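Search this site Enter your keywords Search

From the Corlow Rooms: the white table, and what we've learned about looking after it

Dear friends and neighbors,

I had meant to write you a few lines about the summer lending shelf, and I will get to that next time, but so many of you have stopped me in the hallway to ask about the big white table that I think it had better have its turn first.

Those of you who have been with us a while will remember the old oak trestle in the back room, the one with the burn at one end and the leg that had to be propped with a folded seed catalog. We were all fond of it. I learned to bind books at that table, and Lorraine Ellwood cut out what must have been half the costumes for the Walletitz pageant on it. But it had grown so uneven that you couldn't draw a straight line from one side to the other, and in June, after a great deal of back and forth, we let it go to Gareth Penrose, who wanted it for his potting shed and came for it with a borrowed trailer – and very happy he looked, too.

The new one was paid for out of the spring plant sale, with the last $200 coming from the Barroso family, who have been so kind to us over the years. I would like to thank them properly in print. Milagros Puma found it, and she and Remzi Güneş put it together in a single evening with the windows open and the radio on. Remzi tells me the instructions were mostly drawings of a man looking worried.

It has been a joy to work at. You can spread a full quilt top on it, or a map, or all the pages of a newsletter before they are folded. The children's drawing group has taken to it like ducks to water. Kamlesh Bisht says he can thread a needle there without his glasses, because the white throws the light back up at you, and though I can't claim quite as much for myself, I do find I'm less tired after an afternoon of hand sewing than I used to be.

Now, a white table is also a truthful table. On the old oak you could have spilled a pot of tea and left it until Christmas. On this one every little thing shows, and I have had more than one worried note pushed under my door about marks on the top.

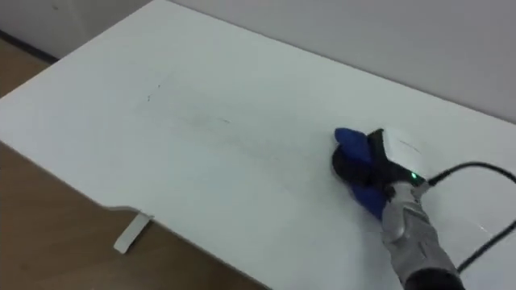

My own feeling about marks is that a table is there to be used, and I would much sooner see it a bit scuffed than have people afraid to put a pencil down on it. Still, there is no harm in giving it a wipe when you finish, and most of us forget to look at the middle. It's easy to run a cloth along the front edge where you've been sitting and go home pleased with yourself, while there are still faint gray smudges farther in, with a few thin streaks and a sprinkling of specks among them. Please lean over and have a look before you switch off the lights! A soft damp cloth with a drop of dish soap is the place to start, followed by a dry one. If something won't shift, leave it and tell me, and please don't go at it with the scouring pads from under the sink. I did that to my mother's kitchen counter when I was first married, and the dull patch was there until the house was sold.

A clean cloth will be hanging on the hook beside the door from now on, and I take them home to wash, so do use as many as you like. If you are cutting with a blade, the green mats are in the tall cupboard, second shelf. Lorraine asks that they go back flat, as the last one left leaning against the radiator has taken on a curl that no amount of dictionaries will cure.

The quilters have the back room in the mornings and the drawing group has it after lunch, same as before. If you'd like the table for something else, a jigsaw or a pile of family photographs that needs sorting, just write your name on the sheet in the hall.

With warm wishes to you all, and the lending shelf next time, I promise.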